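Defne Sezer
26 juin 2020

1/ Vendredi, jour de vaisselle dépareillée ! Je vous avais promis un fil sur l'art d'empiler des assiettes qui ne vont pas ensemble, alors on y va. J'y pense depuis décembre, c'est dire si le sujet me tient à cœur.

2/ La base : les grandes en bas, les petites en haut. Oui, tout le monde le sait. Et pourtant, ouvrez votre placard et regardez (le mien, chez ma mère, c'était la tour de Pise). Ici on part d'un bleu canard bien large, puis un gris-beige tout plat, et ensuite seulement les petites.

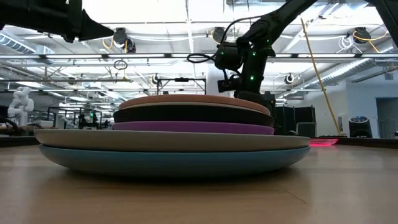

Pour les couleurs je n'ai aucune règle, je fais à l'œil. Le violet contre le noir, j'adore ! Et finir sur une terre cuite mate, ça réchauffe tout le reste.

3/ On m'a demandé si je triais par service. Non ! J'ai eu un service complet, un Mapplebeck, et je m'ennuyais à table. Maintenant je chine à l'unité, 2 euros pièce quand j'ai de la chance, et je mélange tout.

4/ Autre plaisir : deux pièces seulement. Une grande assiette bleu-gris, une petite terre cuite par-dessus, et on la décale exprès pour laisser voir un croissant de la grande. Sur un plateau en bois clair c'est superbe - le bois fait la moitié du travail. 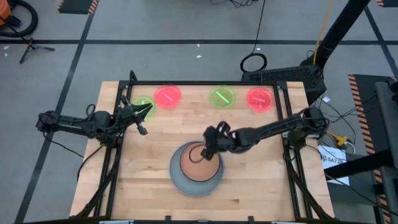 5/ Côté rangement : si les bords sont fragiles, glissez un rond de feutrine entre chaque assiette. Les Curkum sont très bien, on peut aussi les découper dans un vieux pull (je l'ai fait, c'est moche et ça marche).

6/ Et pas trop haut, par pitié. Chez moi la pile s'arrête quand je ne peux plus la soulever d'une main sans serrer les dents.

7/ Montrez-moi les vôtres ! Surtout les mélanges improbables, les verts avec les roses, les héritages de grand-tante. La semaine prochaine je m'attaque aux bols - j'en ai 19 et pas deux pareils.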